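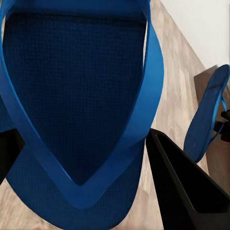

Visit to Virnitz, August 27, 2021

Our group went to Virnitz to learn how they write rules for robots that handle furniture. Xiaoqing Shen received us and gave us the safety sheet to sign, one page, very clear.

The first hour was about simulation. At Virnitz no task goes to a real arm before it has passed 428 trial runs on the computer. An office chair is one of their standard objects, and Hongjun Wei told us it is also the one which people argue about most. The rule says that the gripper must approach with open fingers and stop before first contact, and a person must confirm the grip point. Mesh is a forbidden grip area. I asked who decided this, and he opened the change log — every rule has a name and a reason next to it. I liked this very much.

After lunch we saw the real cell, called Dendis. Three people may be inside the fence, only with the power locked off, and each one hangs a personal padlock. Cyprian Domański from our side wanted to know what happens when somebody goes home with the key. They have a written procedure for it, seven steps, and the shift leader must sign.

One point I did not fully understand is how they compare simulated force with measured force. Xiaoqing promised to send the document, and I will forward it to everyone who was on the bus.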